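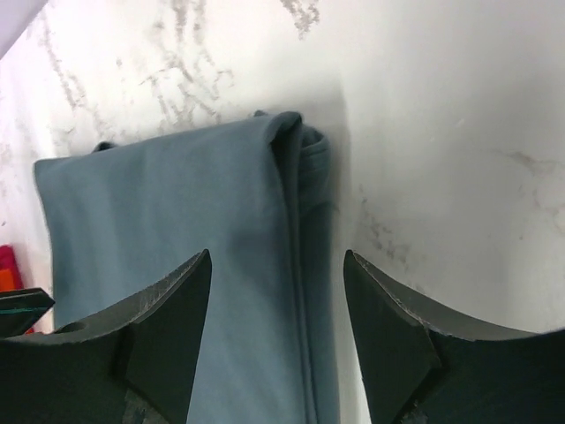
Folded blue-gray fabric on a marble countertop.

Clondside textile drop-off to close for 12 weeks

The textile drop-off site at Clondside will close in April for 12 weeks while its floor and loading bay are rebuilt, the district waste office said. Household clothing, towels and bed linen will be accepted at the Molard transfer station during that period.

The site took in 356 tons of textiles last year. Of that amount, 96 tons was rejected at sorting and sent to landfill, mainly on account of moisture and mildew. The rest was baled and passed to Drorico, the contractor that grades used clothing for resale, wiping cloth and fiber recovery.

Rokeya Nanayakkara, who manages collection contracts for the district, said the present bay has no roof over the tipping area and that the reject rate rises in months with heavy rain. The new bay will be covered, and the floor will slope to a drain at the rear wall. Bales will be stored on raised racks.

Residents are asked to bring items clean, dry and folded flat in closed bags. Folded loads pack more tightly and pass over the sorting belt with fewer snags, according to the notice. Long items such as sheets and curtains should be folded in half lengthwise first, then across. Shoes must be tied in pairs and bagged separately. Pillows, quilts, carpet and foam are not accepted at either location.
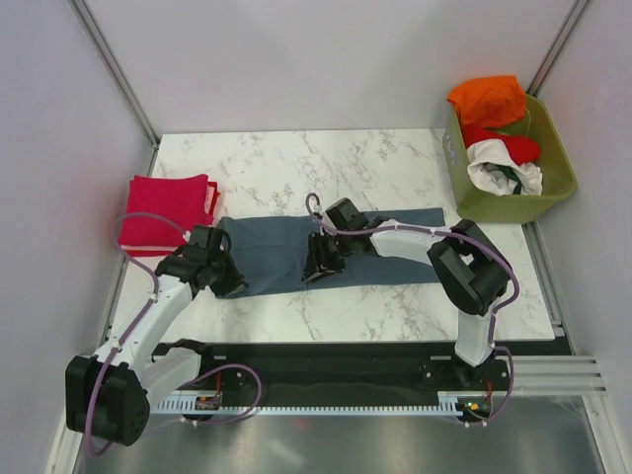 A length of slate-blue fabric laid flat across a table, with a green bin to the right.

Molard will have 4 textile containers on the east side of the yard, next to the scrap metal bay. Access is through the main gate, and private cars do not need to cross the weighbridge. Commercial loads, including hotel and laundry linen, must be booked in advance and will be weighed on entry. The charge for commercial loads is unchanged.

The curbside textile pickup on the Dewan route will continue on its normal schedule. Bags should be set out by 7 a.m. and kept apart from paper and glass.

A second phase of work at Clondside, covering the access road and the exit lane, has been designed but does not yet have funding. Nanayakkara said a request would go into the next district budget. The drop-off site can operate without the road work, though vehicles will still enter and leave by the same gate.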